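Kakitura Match Reports

A collection of short football match reports with the match facts attached to each one. Plain text and CSV, no code needed to read it.

Last updated Thursday, April 9, 2020

What this is

Kakitura is a set of 4,000 written match reports from amateur and semi-professional football, each paired with a small table of facts about the game: the two teams, the final score, who scored and when, cards, substitutions, and the attendance if the home club recorded one. The reports were written by club reporters for club websites and match programs. They run from a few lines to a full page.

We put it together to study how writers get from a score sheet to a story. Which goals get described in full and which are only mentioned? When does a nil-all draw get more words than a four-goal win? How often does the report favour the writer's own side? Most sets of this type cover only top-division games written up by news agencies, and agency reports tend to follow one pattern. Club reports don't.

What's in the folder

reports/ - one text file per report, named by match number
facts/matches.csv - one row per match
facts/events.csv - one row per goal, card or substitution
facts/clubs.csv - one row per club, with ground and league level
splits/ - lists of match numbers for training, checking and testing
annotations/ - the hand-marked part, described further down
CHANGES.txt - what changed in each version

All text is UTF-8. Dates inside the CSV files are year first. Kick-off times are local and have no time zone attached.

Where the reports come from

The reports come from 163 clubs in three league systems, which we call Skivau, Bassi and Trutness after the regional groupings used in the clubs file. Each club gave written permission for its reports to be copied and shared. Clubs that did not answer were left out, even if their reports were open to read online.

Skivau has the most reports and the longest ones. Bassi reports are shorter and often start with the goals. Trutness joined late, in January, and only its men's and women's first teams are covered. Youth matches were removed from all three groupings, and so were friendlies, abandoned games and walkovers.

Some matches have two reports, one from each club. There are 425 of these pairs. They share a match number and are told apart by the letter h (home) or a (away) at the end of the file name. Please keep both halves of a pair in the same split if you make your own. Ours already do.

Columns in matches.csv

match_id - number, matches the report file name without the letter
grouping - Skivau, Bassi or Trutness
level - league level, 1 is the highest in that grouping
home_id, away_id - see clubs.csv
home_goals, away_goals - after normal time
extra_time - yes or no, cup games only
pens_home, pens_away - blank if there was no shootout
attendance - blank if not recorded, zero is a real zero
derby - yes if either club called it a derby in writing

The derby column causes the most questions. We did not use distance between grounds. If one club calls it a derby and the other doesn't, it is still marked yes.

Columns in events.csv

match_id - as above
minute - whole minutes, stoppage time written as 45+2 or 90+4
type - goal, own_goal, penalty, missed_penalty, yellow, red, sub
team - home or away
player_code - a code, the same for one player across all matches

For own goals the team column gives the side that was awarded the goal. Earlier versions had this the other way around in the Bassi rows, so check which version you have before comparing results.

Names and privacy

Player, coach and referee names in the reports were replaced with codes. Nicknames were replaced where we recognized them. A few will have slipped through, mostly short ones that are also everyday words. If you find one, send us the match number and the line. Comments about injuries beyond "went off injured" were cut and marked with [cut].

Hand-marked part

Readers went through a smaller group of reports sentence by sentence and marked each sentence as fact, opinion, background or other. Two readers marked every report separately, and a third settled the differences. Where the three could not agree, the sentence is marked open. The marking guide is in annotations/guide.txt. Sentences about the weather were the hardest to settle - a wet pitch is background unless it changed a play.
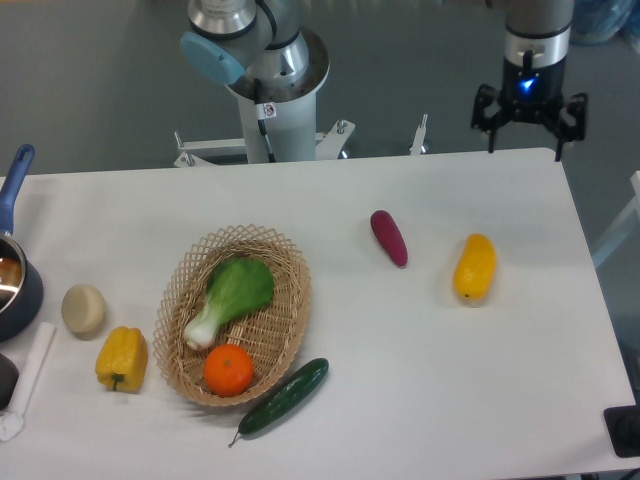
Known problems

1. Scores in the text and the table disagree in 83 reports. We checked these against league records and corrected the table where needed, but left the text as the writer had it.
2. Attendance figures are often rounded by the club.
3. Substitutions are missing for most lower-level Trutness games.
4. Some writers reuse whole paragraphs from week to week, mainly thanks to sponsors and directions to the next away ground. These have not been removed.
5. Spelling is as published, so both "defence" and "defense" turn up, sometimes in one report.

Using it

The set is free for research and teaching. You may not use it for betting products, and you may not try to work out who the player codes stand for. If you publish work based on it, give the name Kakitura Match Reports and the version number from CHANGES.txt.

Corrections

Send corrections as a plain list with the match number first. Fixes to the tables go into the next version. Clubs can ask for their reports to be taken out at any time, and the match rows will stay with the report file removed.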